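Food Service Basics, Unit 4
Handout: Portioning with Spoons and Bowls
Plemus Culinary Program
Revised Feb 18, 2020

Read this before the lab. You will need the portion chart from Unit 3 and a pencil.

A serving spoon is a measuring tool as well as a utensil. If two people on the line fill it differently, one pan may serve 40 guests and the next only 32. For the lab we use level portions unless the recipe card says heaping.

Bowl size matters too. Our standard soup bowl holds 370 ml when filled to the rim. Do not fill to the rim. Leave room at the top so the bowl can be carried.

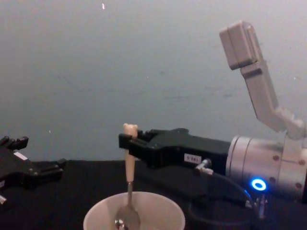 Photo: Plultow Media Desk

Holding the spoon. For stirring and for lowering a spoon into a bowl, keep the handle upright over the bowl and grip the upper part. Spoons with a knob at the top of the handle are held just below the knob. For scooping, move the grip lower and tilt the handle toward you.

Handle care. Wooden handles are washed by hand and dried right away. Do not leave them standing in the sink. Check for cracks where the handle meets the bowl of the spoon, and put cracked ones in the discard bin.

Lab steps
1. Weigh the empty bowl and write down the weight.
2. Add one level spoonful of cooked rice.
3. Weigh again and subtract.
4. Repeat until the bowl holds four spoonfuls.
5. Find the average and compare it with the 76 g target.

Bring your results to the next class. Late sheets go in the Namau tray by the office door.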